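Ticket: Right gripper stops short on small boxes, left gripper fine
Opened by: Cherry Mae Pangilinan
Assigned to: Jianhua Fang
Area: Bench arms / grippers / wrist cameras
Status: Monitoring

Problem

We're comparing two sets of fingers on the two-arm bench, the stock Poren pair and the softer Kang pair, and the Kang fingers are so nice to work with that I'd love to get this sorted quickly! With the Kang set fitted, the right gripper reports "closed on object" before it has touched anything. It does it on small cartons and not on the bigger ones. The left gripper, same fingers and same Selleo controller firmware, closes all the way every time I ask.

What I expected: the fingers close until the motor current rises, then hold.
What I get: the fingers stop partway, the controller says grasp OK, the arm lifts, and the box stays on the table.

Setup

Both arms on the shared rail, one Selleo controller per arm, one small camera at each wrist and one overhead. Close speed is set to 60 on both sides. Timeout is 3000 ms. I swapped the USB leads left to right before opening this and the fault stayed on the right, so I don't think it's a cable.

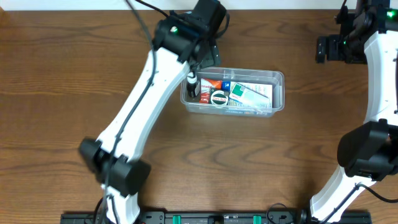
The test load is the medicine set Xiuying put together, and I'm a big fan of it. It gives you awkward shapes without needing a whole shelf of props. With the small bottle, the round tin and the cartons all crowded into the one clear container, there's very little room for a finger to go down between things, so a gripper that stops early is obvious right away. I ran picks straight out of the container first, then took a few items out onto the bare table to make life easier for the right arm. It made no difference to the early stop.

Steps to reproduce

1. Power up both controllers and wait for the green lights on the arms.

2. Home both grippers from the Ustero panel (Tools, then Home All).

3. Stand the bottle on the wood with the Panadol ActiFast box and the Zam-Buk box in front of it. Bring the gripper in fully open and check in the wrist view that you have both cartons between the fingertips before you go lower.

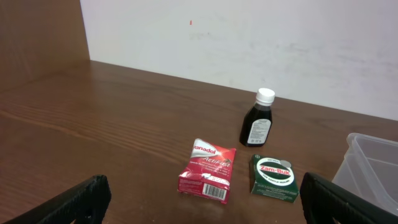

4. Lower onto either carton and send Close with the Kang profile loaded.

5. Watch the position readout. On the left it runs down smoothly. On the right it freezes early and the grasp flag flips to OK.

6. Load the Poren profile without changing the fingers and send Close again. For me the right side then closes properly, which was the first really good clue.

Reply from Jianhua Fang

Lovely clear report, thank you. Step 6 makes me think of the contact threshold and not the motor. The Kang fingers flex, so their profile uses a much lower current limit to catch light contact. If the right gearbox has a bit more drag than the left, the controller could take the drag for a box.

Could you do three things for me?

Close on nothing at all, Kang profile, right side, and send me the current trace.
Save a wrist view from the cartons setup with the gripper open, so I can look at how the fingertips sit.
Tell me the threshold value shown on each side. They ought to match.

Reply from Cherry Mae Pangilinan

Done! The empty close stops early too, so the boxes are off the hook. Threshold reads 900 on the left. The right shows a blank field, and I'd been looking straight past it. Wrist view attached, trace is in the shared folder.
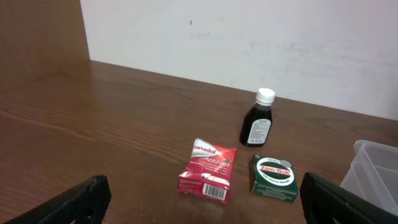
Wrist view, gripper open, bottle behind the two cartons.

Reply from Jianhua Fang

The blank field is it, or most of it. When the threshold is empty, the controller falls back to the lowest value the profile allows. Poren's lowest is high enough that you'd never notice. Kang's is tiny, and ordinary gearbox drag gets over it.

Fingertip spacing looks fine to me in your picture. I wouldn't shim anything.

Please type 900 into the right side, press Store (Apply only lasts until the next power cycle), home again and repeat steps 3 to 5.

Reply from Aiguo Liao

Jumping in from the camera side. While you have the right arm free, could you also check exposure with the fingers low and a shiny surface under them? I want to know whether the Kang fingers, being matte, give us a steadier picture than the Poren ones. My hunch is yes, but the glare off the varnish is the bigger problem whichever pair you fit.

Reply from Cherry Mae Pangilinan

Stored 900, homed, reran. The right gripper now closes all the way on empty air and stops on the cartons where it should. I did 2 power cycles in between and the value stuck. So happy with this. The Kang fingers hold the Zam-Buk box by its edges without denting it, and the Poren pair never managed that for me.

Aiguo, I had a go at exposure with the gripper open and down near the wood. Auto exposure hunts a little when the arm moves, then settles after around a second. 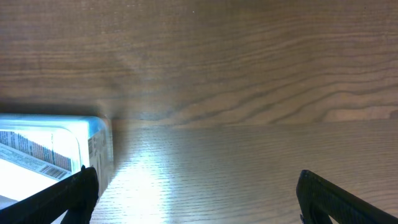 Locking it before the approach seems better than letting it hunt, at least for printed labels, and I'd like to try that on both arms with each finger set before we pick a default. I'll open a separate ticket for the camera part so this one stays about the threshold.

Reply from Jianhua Fang

Great result. Two follow-ups from me: Kaiwen Jin is adding a warning to the Ustero panel for an empty threshold field, and I'll measure the drag on the right gearbox when the arm next comes off the rail. Leaving this in Monitoring until the August firmware is on both controllers. If the early stop comes back before then, please add the trace here and don't raise the threshold past 900 in the meantime.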